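Home | Lives Index | Getting started | Sections 1-5 | Contact

Last updated: June

Section 3. Setting up a new life entry

Read section 2 first if you haven't got a login. This part covers making the entry, adding dates, adding sources. Portraits are in section 4.

Before you start

Have these by you:
- full name, plus any nickname used in print
- at least one source with a birth or death date
- place names as spelled at the time (Celham was two words until the railroad came)
- your box number if the papers are from the Mbwambo collection

3.1 Making the entry

1. Log in. Pick New Life from the left menu.
2. Type last name, then first names. Maiden name goes in its own field, not in brackets after.
3. Nickname in single quotes. One only. Extra ones go in Notes.
4. Click Check Duplicates. Wait for it. It is slow in the mornings.
5. If a match comes up, open it and compare the dates. Same person, stop and edit the old entry.
6. No match, click Create. You get a number. Write it down in pencil on the folder.

NOTE: Fathers and sons with the same name trip the duplicate check every time. We have 23 pairs like this already. Add Sr. or Jr. even if the family never used it.

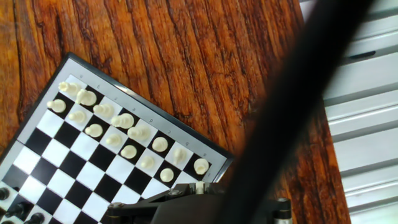

3.2 Dates

1. Year first, then month, then day.
2. Only know the year? Leave the rest blank. Don't put January 1.
3. Two sources disagree — enter the earlier source's date and tick Disputed.
4. Gravestone dates are a source like any other. They lose to a church register.
5. Save before you leave the tab. It does not save by itself.

CAUTION: Don't use the back button on the dates screen. You will lose the whole tab and get an empty entry with a number attached, and then somebody has to delete it by hand.

3.3 Offices and jobs

Postmasters, teachers, hotel keepers, mill owners, town clerks and so on. Each job is its own line.

1. Click Add Line.
2. Choose from the list. If it isn't there pick Other and type it.
3. Start year, end year. Still unknown, put a question mark.
4. Elected or appointed — choose one. Leave empty for ordinary jobs.

Keep the summary box under 100 words. It gets printed on the walking tour cards and anything over that drops off the bottom. Plain facts, no "beloved", no "pillar of". If the newspaper said it, quote it under Sources.

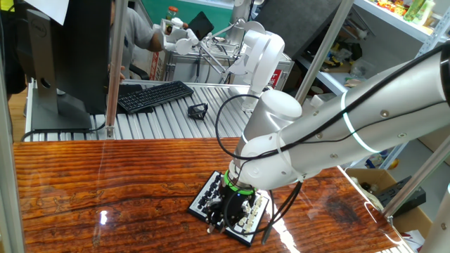

3.4 Sources

1. Open the Sources tab.
2. Newspaper: paper, year, page. Column if you have it.
3. Letter or diary: box, folder, sheet.
4. Taped interview: tape number and minutes. Raser transcripts have the minutes down the left side, use those.
5. Photocopy with nothing written on it: put Unsourced. Do not guess.

NOTE: Box 47 was renumbered. Old folder numbers in it are wrong but recieved wisdom says keep them, so enter the old one in brackets after the new one.
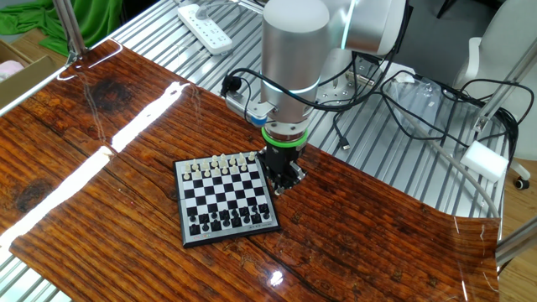
Havdale, June

Changes since the last version of this section. Havdale entries now go in the same index as Celham, so the Town field can't be skipped anymore. People who lived in both get both, first residence first. Old Havdale card numbers start with H, keep the H. The cards themselves are staying in their drawers for now, please put them back in order.

3.5 Finishing

1. Click Preview. Read it out loud once.
2. Fix teh spelling of place names, the checker doesn't know any of them.
3. Living children or grandchildren named? Take them out unless we hold a signed form.
4. Set status to Ready. Not Published, you can't undo that one from a normal login.

CAUTION: Anything marked Closed in the box list stays closed, even if the family told you the story themselves over the phone.

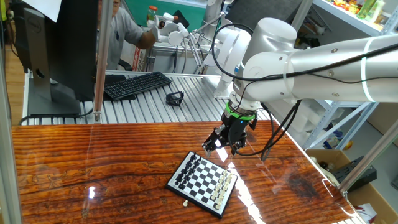 Fig. 4. Small magnetic travel chessboard, black and white squares, black frame.

3.6 If it goes wrong

Entry number but no name showing: dates tab wasn't saved. Reopen and retype.
Person shows twice: send both numbers, don't delete either.
Accents turned into boxes: paste into a plain text file first, then into the form.
Locked out: wait ten minutes and try again.

Next: Section 4, Portraits and captions

Contact the Celham Lives Index desk | Copyright Celham Lives Index | Back to top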